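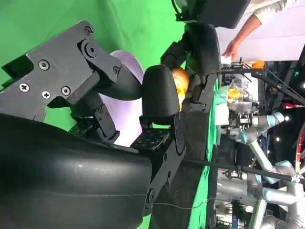
Prollton green table cover in use, with fruit and a clear container.

Home Shop Table Covers Backdrops Care Contact

Prollton Table Cover, Green
Item 504

The Prollton is a plain green cloth cover for work tables, display tables and small photo corners. We make it in one color only, and we have kept the same green from the first batch. Many customers buy it together with our Savona backdrop, which is sold separately as item 302. The two are dyed to go together, so you can have green on the table and green behind it.

What it is good for

People use the cover when they want small things to be easy to see. Fruit works very well on it. An orange or a lemon stands out clearly, and so do white boxes and pale dishes. Clear plastic containers are more difficult, as the green shows through the sides. If this disturbs you, put something with a strong color inside the container.

We do not advise the cover for green objects. Limes, leaves and green cups will be hard to see. For these please look at the Malhotra cover, which has the same sizes and comes in gray.

Fit and sizes

Please measure your table before you order. Measure the top first, then decide how far the cloth should hang down at the sides. The small size is made for tables up to 5 feet long, and the large size is for tables up to 8 feet long. Both sizes have a sewn hem on all four sides.

The cover has no elastic. It lies on the table by its own weight, and for quiet work this is enough. If people lean on the table or reach over it often, we suggest to hold the cloth with clips. Our Clavar clips fit table tops with a straight edge. They do not fit rounded edges, and we are sorry for this – a second model is in preparation.

Folds and wrinkles

The cover arrives folded, so there will be lines in the cloth when you open the package. Lay it on the table in the evening and the lighter lines will be gone by the morning. The deeper ones need an iron. Use medium heat and iron on the back side.

The Savona backdrop behaves a little differently. It hangs in soft folds when you put it up loosely, and some customers like it this way. If you want it flat, pull it to both sides and fix the lower corners too.

Washing

Wash in cold water, alone the first two times. The green can give a little color in the beginning. Do not use bleach. Hang to dry – the dryer will make the hem shorter than the rest of the cloth. Fruit juice should be wiped with a damp cloth right away, before it can dry.

In the package

One table cover and one printed care card. Clips and backdrop are not included.

Returns

Unwashed covers can be returned in the original bag. Please write the item number on the outside of the parcel.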